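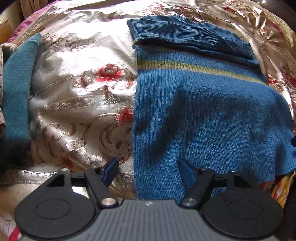
Week two of looking after the Grullaser gripper for Urnier. The sales sheet says the fingertips are "maintenance free". I have my doubts.

Fingertips first. Blue rubber, one per jaw. They pick up lint from knits and then they slide on satin. I wipe them with a damp cloth before every run. The manual mentions this nowhere.

Pivots next. Maeng told us to oil them every 10 hours. Oil near somebody's sweater? No thanks. Dry lube, a tiny bit, wiped off after.

Screws near the jaw tips: check them by hand. One was loose in September and the log blamed "operator grip" for 412 bad closes. Sure it did.

Also, please stop zeroing the jaws half open. Close them all the way, set zero, open, close again. If the two readings don't match, do it over - don't just save it and hope.

Gorkeck wants to sell us a self-calibrating version. I asked how it knows when the rubber is worn. Still waiting on an answer.

New tips go on tomorrow. I'm keeping the old pair, I want to see how the wear compares left to right.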